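Sorting the silverware still trips up household robots, trial finds

2018-05-09

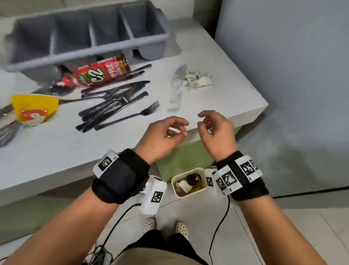

Mixed cutlery, a drink bottle and a napkin on a white counter, with a four-compartment organizer behind. The wrist straps carry square markers.

A household robot under development at Suvia can put away a single fork placed on a bare counter almost every time. Given a mixed pile of knives, forks and spoons, it finishes the job in fewer than half of its attempts, according to results the company released this week.

The trial covered 6 kitchen chores, among them clearing a counter, wiping a surface and filling a cutlery organizer. Suvia ran each chore 300 times on the same arm and gripper. Wiping had the highest completion rate. Cutlery had the lowest.

Most of the cutlery failures came at the grasp. Stainless steel reflects its surroundings, and the vision software often placed the edge of a knife a short distance from its true position. Where handles overlapped, the gripper tended to lift two pieces together or push the lower one away. Semi-transparent plastic utensils were missed more often than metal ones. Crumpled paper napkins were picked up reliably but sometimes dropped on the way to the trash.

Speed is a separate problem. A full counter took the machine an average of 17 minutes. The company did not publish a time for people doing the same work.

The control software was trained on about 3,000 recordings of people doing the chores by hand, with markers at the wrists to track position and angle. Tirodance, which supplies automated tray lines to cafeterias, uses a similar method but restricts its machines to one type of utensil per bin. Its lines still need a worker to separate the pieces first.

Suvia said it will repeat the cutlery test in August with a narrower fingertip and a second camera near the gripper. It has not set a price or a sale date for the robot.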